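About Wokwood

Wokwood is a shared workshop for people who build robots in their spare time. It occupies one long room and a smaller electronics room on the ground floor of a former print shop. There are 17 members, 11 of whom have a bench of their own. The rest use the common tables and store their parts in crates under the stairs.

The workshop was started by Kiros Shiferaw and Fanni Bognár, who had each been building an arm at home and had each run out of kitchen. The first year's equipment was a drill press, one bench supply and a 3D printer with a bed that would not stay level. The drill press is still in use.

What we build

Most of the work goes into one shared machine, a two-armed mobile robot called Berhe. It is intended for light household tidying: picking up an object from the floor or a low surface, carrying it a short distance and putting it where it belongs. The arms and the base were designed here. Joint housings are printed, the forearm tubes are cut from stock, and the wiring loom is on its fourth revision after the third one chafed through at the shoulder.

The software that plans arm motion is called Conda. (No relation to the package manager. The name was on the first whiteboard and stayed.) It takes a target pose for the gripper, checks it against a model of the furniture and returns a path, or an error if there is no path. It runs on a desktop machine under bench 6 and talks to the robot over a cable. We have tried wireless twice and gone back to the cable twice.

Members also have their own projects. Current ones include a plotter, a curtain drive and a small tracked base for carrying firewood.

Simulation first

Every task is set up in simulation before it is attempted on hardware. We keep a set of modeled rooms, collectively named Pletitz, with a kitchen, a bathroom, a hallway and an entryway. The rooms are plain on purpose. Wall positions, shelf heights and floor friction are parameters in a text file, and anyone can change them on a branch.

The entryway is used for the shoe task. The robot has to place sneakers and sandals in an open shoe cabinet, with matching shoes together. Shoes are a useful test object. They are asymmetrical, they deform in the real world, and a grip that holds well at the heel may leave the toe hanging low enough to catch a shelf. The cabinet adds a height limit above and a divider below, so the approach angle matters more than it does on an open table.

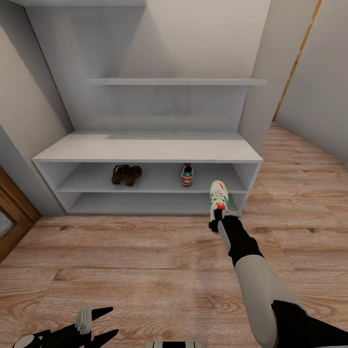
Fanni Bognár would like it noted that a simulated shoe is stiffer than any shoe she has owned, and that a placement that succeeds in Pletitz should be treated as permission to try it on the bench and nothing more. She has asked for a soft-body model since the task was first proposed. It is on the list.

The working rule is 40 simulated runs of a task with no contact between the arm and the furniture. After that it goes to the bench, at reduced speed, with a person at the stop button. If the geometry of a gripper changes, the runs are repeated.

How the workshop runs

Build sessions start at 6 in the evening. New members spend their first sessions with someone who already knows the machines, beginning with the bench supplies and the crimping tools. The mill requires a separate introduction and is not used by anyone working alone.

Parts for Berhe are bought from dues. Parts for personal projects are bought by their owners, but the fastener drawers are common and can be used for either. Please write down what you finish. Running out of M3 inserts halfway through an assembly has cost us more evenings than any software fault.

Design files, the Pletitz rooms and the Conda source are kept in one repository, and all members have write access. Changes to the arm controller need a second reader before they are merged. Changes to the documentation do not, and corrections are welcome.

Joining

Places open up a few times a year, with the next intake in June. No prior robotics experience is required. It helps if you can solder, or read code, or are prepared to learn one of the two. Visitors can come to any build session and should ring the bell at the side door, as the front door is blocked by the laser cutter.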